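**Goalkeeper leaving Nosbridge for Drenus — right call or not?**

Nosbridge supporters' board > First team > Transfers

---

**backpost_betty** wrote:

So it's confirmed, our keeper is off to Drenus on a three-year deal. I've been grumpy all morning and now I've come out the other side and I'm kind of excited for everybody involved?? He played 218 — no, sorry, I'm mixing him up with the old captain. Anyway, he played a LOT of games for us, and I was there for the debut when he came on cold at halftime and saved a penalty with his shin.

What I want to talk about is the kid. She... sorry, autocorrect, HE has been on the bench for a season and a half and every time he's played a cup game he's looked like he was born in that six-yard box. Who's with me?

---

**northstand28** wrote:

With you on the excitement, not on the kid. Two cup games against lower-division teams is nothing. Go back and watch the second half at Flustasau. Every high ball, he stayed glued to his line. Their center forward figured it out in ten minutes and just stood on top of him for every corner.

We need somebody with 100-plus league starts. Doesn't have to be a star.

---

**backpost_betty** wrote:

> he stayed glued to his line

He's 21! And it was blowing a gale at Flustasau, it always is. Our defenders couldn't judge the flight of it either. I thought he was brave that night, and his kicking into the wind was something else. That one flat pass out to the left winger — I still think about it on the bus.

---

**odukoya_end** wrote:

Hello from the Odukoya side of town, I come in peace (mostly).

We went through this exact thing three years ago. Sold our number one, handed the gloves to the backup, and for the first six weeks everybody wanted him gone. By November he was the best player on the team. What helped was that the coach said out loud he was first choice and stuck to it. The season before that we'd rotated two keepers and the center backs hated it, you could see them looking over their shoulders.

So my vote is for the kid, as long as you really commit. And please do it before you play us, I'd like a fair fight.

---

**gary_the_linesman** wrote:

Have to disagree with odukoya_end a little. Your backup had been out on loan for two full years before that and he'd had his bad games somewhere else, in front of crowds of 1,000. Ours hasn't had a loan at all. He's going to have his bad games here, in front of us, and we are not a patient bunch. I've sat in the main stand for 28 years and I love those people but they'd boo a sunset.

---

**northstand28** wrote:

Gary gets it. Loan him out, bring in a veteran on a one-year deal, look at it again next summer.

---

**backpost_betty** wrote:

If you loan him out now, he's gone. I really believe that. He's been told to wait behind somebody for a year and a half, the somebody leaves, and then we tell him to wait behind somebody else? I'd be packing a bag.

Also can we talk about the preseason game! I went to the one on the training pitch and the paid gate was 2,218, for a practice match, in the rain. People are up for this season. He got a huge hand when he ran out and he made a lovely save low to his left in the first five minutes. One of those where you hear the glove before you see the ball move.

---

**thirdkit** wrote:

I was at that too. Good save, bad rebound. He pushed it straight back into the middle and the trialist should have scored. Not trying to be mean about it, the coaching staff will be all over that.

Has anyone seen what Drenus are paying? The local paper says undisclosed and the Drenus board says it was a steal, but they say that about everything.

---

**gary_the_linesman** wrote:

No fee reported anywhere I'd trust. He had one year left, so don't expect fireworks.

For what it's worth I don't blame him one bit. Drenus finished two places above us and they've got a goalkeeping coach people rave about. If you think you can win something and the chance shows up, you go. I clapped him off the field last season like it was goodbye, and I'll clap him when he comes back. For the warmup anyway.

---

**odukoya_end** wrote:

Class, Gary. Half of our lot would be bringing rotten fruit.

One more thing for northstand28. The veteran on a one-year deal sounds safe, but who's available at the end of July? Everyone good has a club. You'd end up with a guy who hasn't kept goal since spring, and then you'll be on here in the fall asking for the kid.

---

**northstand28** wrote:

That's a fair hit. I'd still rather have two real options than one. Say the kid starts and we sign an experienced number two who knows he's number two. Could live with that.

---

**backpost_betty** wrote:

WE HAVE A DEAL. Northstand and I agree on something, mark it down: Friday, July 31, 2026.

Kid starts, old hand on the bench, and everybody in the main stand gives him until the Odukoya game before they so much as groan. I've already got my seat for the opener, same row as last year, behind the goal he'll be defending in the first half — I can't wait.
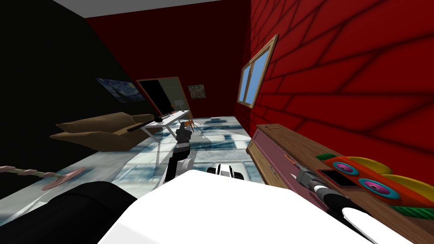 Oh, and I'm bringing the big flag again, so whoever had the other pole last season, message me. I'll be by the turnstiles an hour before kickoff and I could use a hand getting it up the steps.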